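Work, Technology and the Shop Floor
Handout for Session 3: Who does the taking apart?
Brayan Salazar

Read this before the seminar, together with the Bilness chapter on deskilling. We will spend most of our time on the Fledeck case, so come with an opinion on it.

Fledeck takes in retired office computers and strips them for parts and scrap. When the managers decided to automate part of the line, the pitch came from a supplier called Grostix, and it used a phrase you will meet again and again in this course: the robot "frees people for higher-value work." Underline that phrase. Then ask what the work is, who gets it, and who pays for the hours in between.

Stripping a desktop computer looks like low-skill work to anyone who has never done it. Cases differ by maker and by year. Latches are stiff, cables get in the way, and a drive carrier that slides out of one model will jam in the next. The experienced strippers at Fledeck know this with their fingers and have rarely been asked to write it down. Grostix's plan listed the whole job as one line: "remove components."

The disassembly cell, with drive carriers as the part in question:

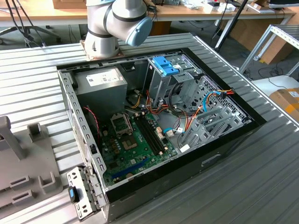
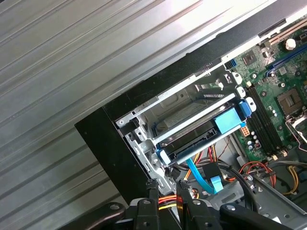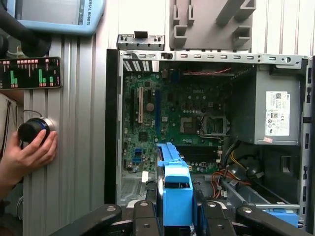
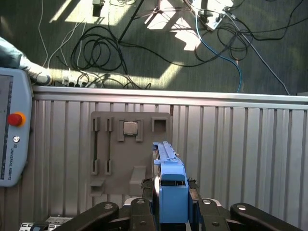

Now the numbers, such as they are. The plant handled 203 machines in the trial period, against a plan of nearly 700. Grostix put the gap down to "mixed input," meaning that the computers were not all the same. Anyone on the line could have told them that in July, when the contract was signed.

What changed for the staff is harder to find in the reports. I would point you to three things.

First, sorting. Cases now had to be grouped by type before they reached the cell, and this fell to the same strippers, at the same pay grade.

Second, the pace. People used to set a hard case aside and come back to it. With a cell to keep supplied, that habit became "downtime" and was logged under a name.

Third, the new jobs. There were 2, both called cell operator. One went to a stripper and the other to an outside hire. Whether that counts as freeing people – and how many – I leave to you.

Cáceres takes a kinder view of cases like this one and argues that early trials always look bad. Perhaps. But her evidence comes mostly from managers, and she never says when "early" ends.

For the seminar, bring one page on a task you have been paid to do. Write out every step, including the ones your supervisor never saw. Then mark the steps a supplier would leave out of the plan.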